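08/06/2024. Open day at Stusteo

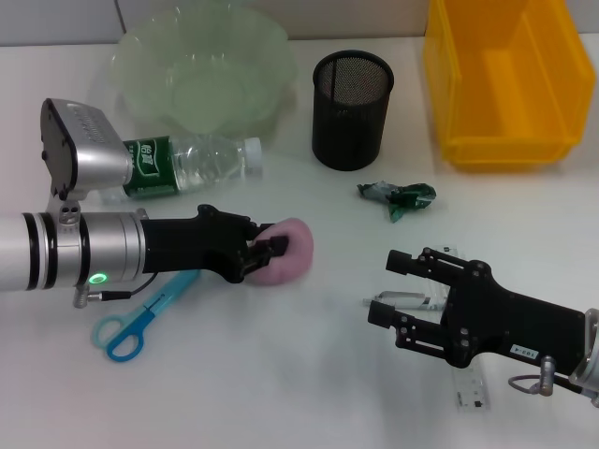

The left arm with the pink sponge ball, right gripper open.

Got up early and took the bus out to Stusteo for their open day. The ride was longer than I had planned for and I missed the welcome talk. A man at the front desk gave me a paper badge and a map with the wrong floor on it. The robot room is on the second floor, past the vending machines.

There were 26 of us in the group. Duygu Altıntaş ran the demonstration. She works on the two-arm table and has been there since it was set up. She talks fast but she stops when somebody puts a hand up, and she didn't mind going back over things.

The job was clearing a table. They put out ordinary household stuff, a water bottle, scissors, a ruler, a pen, a mesh pen holder and so on, and the arms are supposed to pick things up and put them where they belong. I took my picture while the left arm had hold of the sponge ball. The scissors were lying right underneath it and I kept looking at those. The right gripper was over the ruler with its fingers apart.

Duygu said soft things are harder than they look, and crumpled wrappers are worse, as no two have the same shape. Clear plastic gives them trouble too. A woman near me asked about the green bowl, which you can see the table through, and Duygu said she could talk for an hour on that bowl alone. They have recorded 855 runs on this table so far and she wants a lot more before September.

I asked how long a full run takes. Roughly 11 minutes, she said, if nothing gets dropped. I could do it in under one, but I suppose I would not want to do it 855 times. The arms are slower than I expected. They stop and wait between moves, and for a while I thought something had gone wrong each time. After the first few I quit noticing.

Later we were split up. Half went to see the Nadard line, which sorts parcels, and half of us got the Cevik room, where they test cables by bending them over and over. Noisy in there and hard to hear. I would have liked to see the parcels. Maybe next year.

Lunch was sandwiches in the hall. Talked with a retired machinist from Gough who had run a paint robot back in the eighties. He said it lived behind a fence and you did not go near it without the key. He thought the fingers on these were small for the work. I said I didn't know enough to say.

Walked back to the stop and just caught the 255. Home by four. Feet sore. Need to write to Duygu for the reading list she mentioned, her address is on the back of the map. Also still have to call about the water heater.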